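Water bottle (single-use, clear plastic)

The water bottle is the small clear one you get handed at meetings, on trains and at kids' soccer games. I've been keeping up this entry on the Bedville household objects wiki for a while now, and it has grown from one paragraph into something I'm a little embarrassed by, but here we go. It covers the throwaway kind only. Refillable bottles have their own page (and their own arguments).

Parts and their names

Most people say "the top" and "the bottle" and leave it there, and that's fine at home. In the trade there are more words. The screw cap sits on the finish, the threaded bit you drink from. Under the finish is the neck, which widens into the shoulder, then the body, then the base with its molded feet. The loose ring left around the neck after you open one is the tamper band. It starts out joined to the cap by tiny bridges, and the little crackle you hear on first opening is those bridges snapping.

Caps come in white, blue, pale gray and pretty much anything else a bottler fancies. The fine ribs down the side are there for grip, and I can tell you from a winter of cold hands that shallow ribs are a menace!
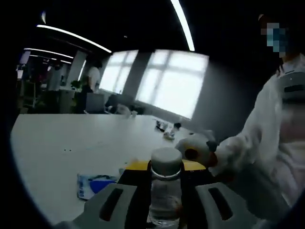

Capacity varies a lot. The smallest I've handled was a 200 ml one from an airline tray, and the half-liter is what most of us picture. On shared tables the small sizes win out, and I think that's mostly down to people losing track of which one is theirs. You put yours down next to a snack wrapper and somebody's cup, turn away to talk, and when you come back you open a fresh one to be safe. At the Robles street fair I started writing my initial on the cap with a marker – it works, as long as the cap is dry when you do it.

Material

The body is nearly always PET, a clear, light plastic that holds its shape well for how thin it is. Caps are usually a different plastic, polyethylene or polypropylene, both of which float. PET sinks, so recyclers can separate the two in a tank of water. I tried this in my kitchen sink with a chopped-up bottle and it really does work (give the pieces a swish first, the air bubbles cheat).

You'll sometimes find faint lines running up the neck and shoulder. They can come from the mold, where its halves meet. Run a fingernail along one and you can often feel it.

Labels

Two kinds are common. The wraparound is a strip of paper or film glued where its ends overlap, and the shrink sleeve is a printed tube that's heated until it hugs the bottle. Some labels carry a logo and a few lines of print, and plenty now have QR codes as well, occasionally more than one.
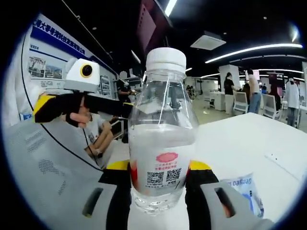
I peel mine, I admit. A wraparound comes away in one piece if you start at the overlap and go slowly, while a sleeve needs a perforation or a pair of scissors. Collectors (yes, there are some) soak theirs off in warm water for 30 minutes and dry them flat between paper towels. The Brimberg swap meet had a whole binder of them last January, sorted by color, and I stood there much longer than I'd planned to.

Storage and reuse

Keep unopened bottles somewhere cool and out of the sun, and away from paint or gasoline, as smells can get through the plastic over time. Once opened, they're best finished soon. People do refill them, me included, but the narrow neck makes them a pain to clean and thin walls crease quickly.

Empty ones get turned into seed starters, funnels and bird feeders. I've got 7 cut-off tops in the garden right now keeping slugs off the lettuce, caps removed so the air can get in.

See also: Bottle cap; Drinking cup; Label (packaging); Prerkasano glass bottle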